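3.2 The surface itself

It is customary in studies of domestic work surfaces to dispose of the table in half a sentence ("a wooden table was used") and move on to whatever was put on top of it. We did the same in our earlier report and were rightly taken to task by a reader who wished to know which wood, which way the grain ran, and whether the joints had been taken into account. They had not. The present section is by way of penance.

The tops in the Leden group are glued up from strips of light softwood under a clear finish. Households describe them as pine. The supplier's paperwork describes them as "natural", which narrows things down very little. Each strip is made of shorter blocks butted end to end, so that a top sold as a single board is in practice a small parliament of offcuts, with the differences of colour one would expect. Kouris and Gallagher, who visited the homes in May, recorded the owners' remarks on these differences before asking about wear. The most frequent remark was that the top had "gone patchy". It had been patchy when it was delivered, as the delivery photographs show, but owners seem to notice their tables chiefly when someone arrives with a clipboard.

Neighbouring blocks may differ quite sharply in tone and in how plainly the grain shows (Figure 4). A brown block with soft, wide streaks can sit beside a yellowish-green one ruled with fine lines, and the join between them is straight enough to be taken for a pencil mark. One participant had tried to rub such a join out.

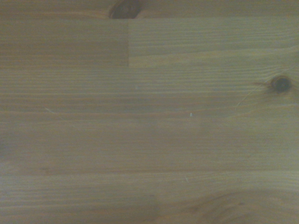
Department of Household Materials and Furniture Studies

Figure 4. Part of a glued softwood top, seen from directly above. A knot touches the long seam; the end joint between two blocks is a little to the right of it and below.

Knots gave us more trouble than joints. Our coding sheet, drafted by Keane, had one box for "mark, stain or burn", and two of the three coders placed knots in it with great confidence. A dark oval with a nearly black centre and a reddish-brown rim does look like the work of a careless saucepan, and we have some sympathy. Hanrahan, who trained as a joiner, did not. After a meeting of which no minutes survive, the sheet was revised to give knots a box of their own, and all 88 tops were coded again from the start. The number of recorded burns fell considerably. So did the number of households who had been thought to own no trivets.

The second difficulty was direction. We had asked participants to wipe "along the grain", a phrase we believed to be clear. On a top of this kind the lines run much the same way from strip to strip, so the instruction ought to be easy to follow. In the event, nearly 20 participants wiped along whichever side of the table they were standing at, and two wiped in circles on principle. Kavanagh has suggested that the word "grain" be dropped in favour of an arrow on a sticky label. We adopt this for the second round, with some loss of dignity.

Tops in the Tustel group, which are veneered and have no strips to speak of, are treated in Section 3.3. They produced fewer arguments and shorter field notes.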